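Project Term Notes: The Kitchen Task Group
27th October

The autumn project term at the Fivivberg student robotics club has reached its midpoint, and it is appropriate to set down where the kitchen task group stands. I have supervised this group since the term opened. Readers who followed last year's entries on the sorting project will find some familiar themes, although the students are almost all new.

The assignment was agreed upon in the first meeting. Each team selects one household appliance and prepares an arm to operate it without human assistance at the moment of the trial. The Ullar team chose a kettle. The Vrabec team chose a toaster oven, and most of this entry concerns their work. Team names are drawn from a hat and carry no meaning, a point on which parents continue to write to me.

The task the Vrabec team set itself is limited on purpose. The arm must approach the oven, take hold of the door handle, open the door fully and withdraw. No food is involved and no heating takes place. The students had wished to include the control knobs as well. After a discussion that occupied most of one session, they agreed to leave these for November.

Training data has been gathered by hand. A student guides the arm through the motion, the recording is reviewed by a second student, and both enter their initials in the log. By the close of last week the team had recorded 585 attempts, of which 554 were accepted. The rejected recordings were set aside chiefly on account of hesitation near the handle, where the operator stopped and began again. Corina Grabner, who keeps the log, has proposed that these be retained in a separate folder and examined later. I have approved the proposal.

The placement of the oven received more attention than I had expected. In the early sessions it faced the arm squarely, and the students became proficient at a single position. When the oven was turned even slightly, the learned motion closed the fingers on air. The team has therefore adopted a schedule of placements, and the oven is moved after every set of recordings. Over 136 of the accepted attempts now come from angled placements, and the share will increase.

A second matter is the approach height. Two methods were put forward. In the first, the arm descends to the handle from well above. In the second, it travels across at close to the height of the oven and meets the handle from the side. The Ullar team, whose members attended as observers, favored the first. The Vrabec team voted for the second and has since written its procedure accordingly, including a pause before the final movement so that the operator may confirm the alignment of the fingers.
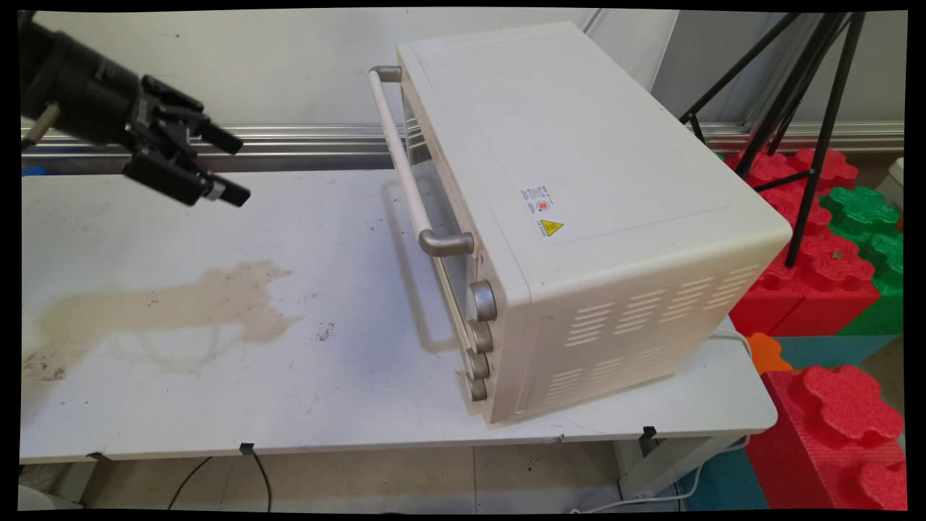
The arm to the left of the oven door, with the gripper fingers pointing toward the handle.

The written procedure, known among the students as the Tular sheet after the room in which it was drafted, now runs to 2 pages. I have asked that it be shortened. A new member should be able to read it while standing at the table, and at present several of the steps repeat one another in slightly different words.

Students are reminded that the log must be completed before leaving the room and that initials are required from both persons. Entries made from memory the following day will no longer be accepted.

The teams will exchange workstations for one session in November, and each will attempt to follow the other's procedure as written. Families may attend the second hour of that session. The date will be posted on the club page once the room has been confirmed.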